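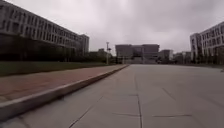
Slide 1. Why town squares go wrong

Good morning. Wait for the coffee queue to sit down. My subject is the civic void, a thing every council wants and few people have ever crossed on purpose.

Start with Bremstead. The brief asked for room for 1000 people. It got it. On market day there are 200, all standing along one wall to keep out of the wind.

Pause. If they laugh, move on. If they don't, move on faster.

Slide 2. The edges do the work

People sit where there is something at their back. Skondby spent its money on 400 metres of low wall and a café, and left the middle alone. The middle is now quite popular, mostly with children going round in circles.

Farah is the opposite case - lovely granite, no seats, one bin. Don't be rude about the bin, the client may be in the room.

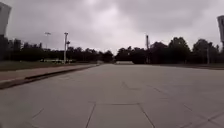
Slabs, joints and a grey sky.

Slide 3. What to ask for

Shade, seats, a tap. Somewhere to buy a bun. None of this wins prizes, which may explain a lot.

Mention the Jurow rule: if you can't name 2 reasons to stop, you have designed a short cut. Skip the bit on drainage if we're past 11.30.

Questions. Somebody will ask about pigeons.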